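Old Office Towers: Questions We Get About Opening, Stripping and Refitting Them
Zakia Repair Bench – Help pages – last looked over August 2023

These answers cover black desktop towers of the ordinary office sort, the ones that companies get rid of by the pallet. We are not in love with them. If you came for encouragement, other sites have plenty.

Is an old office tower worth buying at all?

Sometimes. Sellers like to say these machines were "built to last," and what they mean is that the case is steel and heavy. The case was never going to wear out. Ask what processor is in it, how much memory, and whether the drive is included. If the seller can't answer, assume the worst on all three and offer accordingly.

We paid 41 dollars for the last one we bought for ourselves and thought that was plenty.

The listing says "refurbished." What does that mean?

Whatever the seller wants it to mean. We have had "refurbished" towers come in with a gray felt of dust over the power supply vent. A wipe of the outside and a fresh sticker seem to be enough for some people. Ask for a picture of the inside. A seller who won't take off a side panel probably hasn't taken it off before now either.

Do I have to lay the case down to work on it?

You don't have to, but upright work is how screws end up under the motherboard. Put it on its side with the open side up. Unplug it from the wall first, then hold the power button in for a few seconds. Leave some clear table on at least one side so that whatever comes out has somewhere to go.

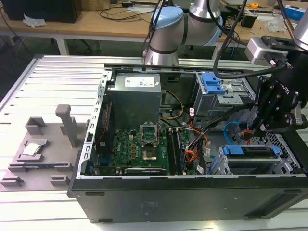 Erdal Yazıcı wrote in to ask whether we really expect people to give up a whole table for this, when he has always managed on the carpet. We do expect it, yes. A carpet eats small screws and it's a fine place to pick up static. If the floor is all you have, put down a big sheet of plain cardboard.

Do I need an antistatic wrist strap?

Opinions run hot on this. We've seen people work for years without one and never lose a part that they know of – "that they know of" is doing some work there. A strap is cheap. Clip it to bare metal on the case, and skip the cordless kind, which we've never seen do anything.

How do I get the processor out without wrecking something?

Take off the cooler first, with the machine still a little warm from use if you can, so the paste lets go more easily. Unplug before you touch it, obviously. Twist the cooler gently before you lift. Then push the socket lever down and out from its hook, raise it, and open the metal frame. Pick the chip up by its edges and set it down somewhere it can't slide off.

Keep fingers, sleeves and brushes out of the open socket. On sockets where the contacts are in the board, a bent one can end the board's life, and the videos where somebody straightens them with a sewing needle in 7 minutes leave out all the times it went wrong.

Will a faster chip make a real difference?

Less than the forums promise. Check the exact board and its BIOS version against the maker's list before you spend anything. "Same socket" does not mean "will start." If the machine still has a spinning hard drive, replace that with a solid-state drive before you even think about the processor. We have talked almost everyone who asked out of the chip upgrade, and we haven't had a complaint yet.

What about thermal paste – how much?

A blob the size of a pea in the middle. The spreading patterns people argue over matter very little on an office machine. Clean off the old stuff first. We use Tremach wipes because the shop next door sells them, and plain isopropyl alcohol on a lint-free cloth does the same job for less.

Which way does the memory go in?

There's a notch, and it's off center. If the module doesn't want to go down, turn it around before you lean on it. Press evenly at both ends until the clips close. A machine that won't start after a memory swap has, most of the time, a module that isn't fully home.

Somebody sold me "1000 hours tested" memory. Good?

We'd like to know who sat with it. Run a memory test overnight yourself and believe that.

How do the drives come out? I can't find any screws.

Look for colored plastic. On many office towers the parts you're meant to move without tools are blue, or another color that stands out, and the drive sits in a plastic caddy that you squeeze or unlatch. Take off the data cable and the power cable before you pull. The caddy should slide out with light effort. If it sticks, look again for a cable or a latch, and don't rock it from side to side.

Keep the caddy with the machine. We see towers sold with the caddies gone all the time, and then the next owner has a drive hanging in the cage on tape.

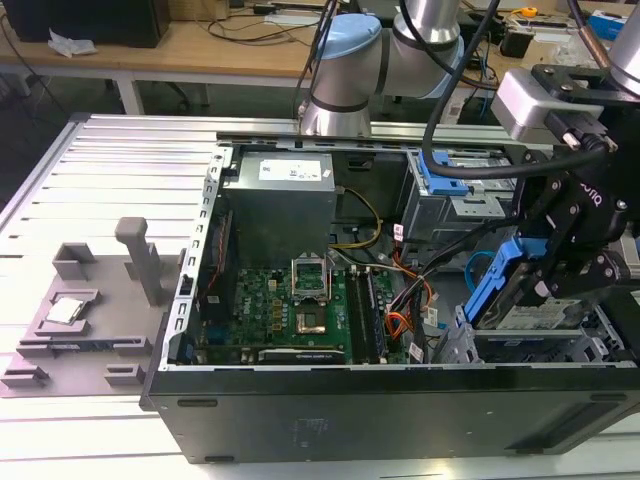 Plastic tabs always snap, according to Tatsuya Minami, and a caddy held by four honest screws would have saved everybody trouble. He has a point about very old plastic, which goes brittle. Our own broken ones were mostly forced while something was still plugged in. Replacements do turn up used, though Lindemann and Ekier, the 2 parts dealers we order from, both seem to run out of the one you need.

Should I wipe the drive before I sell the computer?

Yes, and deleting files is not wiping. Use a proper erase tool, or keep the drive and sell the tower without it. We'd do the second. The few dollars a used hard drive adds to the price aren't worth wondering about afterward. And if you've bought a machine with a drive already in it, don't trust the "tested good" label. Read the drive's own health report.

Can I reuse the power supply in another case?

Measure before you plan on it. Office towers often use their own sizes and their own plugs. Read the label for the ratings, compare the connectors one by one, and don't count on an adapter to fix everything. Never open the power supply itself.

What do I do with all those cables?

Take a photo before you unplug the first one. Put them back more or less where they ran, away from fans. Expensive cable kits do nothing for an office machine.

It worked before I opened it and now it doesn't. What now?

Go back over what you touched, in reverse order. Memory, processor power plug, drive cables, front panel plug. Try it with one memory module. We look at machines in this state for a flat bench fee, and you'll need to bring every part you took out, including the screws in your pocket.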